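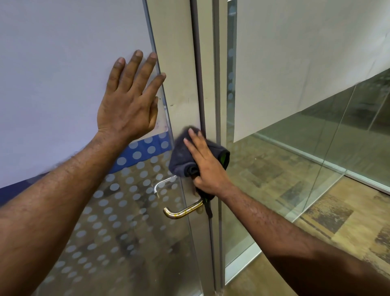

Photo: Mivar

Gandville Business Center Tenants' Association
Minutes of the meeting held 4 November 2023, second floor meeting room

Present: 13 members, plus two representatives of Mivar for item 3.

1. Minutes of the last meeting
Approved with one correction. The bike rack invoice was paid in full.

2. Heating
The Meltow contract runs out in January. Two quotes are in and a third is expected. Held over.

3. Mivar door and glass cleaning service
Mivar presented its cleaning package, now under review for the building. The floor machine covers corridors at night and is already on offer. The arm unit, which would wipe door metal and handles, is still being trained on recordings of people doing the same work by hand. The photo at the head of these minutes comes from Mivar's handout and shows a glass door being wiped by hand, left hand flat on the door, cloth in the right just above the lever handle.

Points raised:
Members asked how the unit would manage doors with sheets on the glass, like the one in the handout. Mivar said that covered areas are marked off at setup and skipped. Changes have to be entered by the building, and it takes a day for them to reach the machine.
Dotted glass is treated as plain glass. Lever handles are done at the end of each pass, slowly. Round knobs are not supported.
The Baxter wing has older doors that close on their own. Mivar could not say whether the arm unit can hold one open and will reply in writing.
Scratches and chips: Mivar will record existing marks on each door before starting. Members wanted this in the contract.
Noise at night was raised by the ground floor tenants. No figures were available.

Terms offered: a trial of 3 months on 15 doors, with hand cleaning by Mivar staff until the arm unit is ready. Either side may end the trial with 2 weeks' notice. The floor machine is priced separately.

Agreed: to accept the trial for hand cleaning only, main entrance and first floor. A decision on the arm unit was deferred until the Baxter wing answer is received. One vote against.

Action: secretary to request a revised quote without the floor machine.

4. Parking
Visitor spaces are to be repainted. The loading bay stays as it is.

5. Next meeting
January, same room. Date to be sent by email.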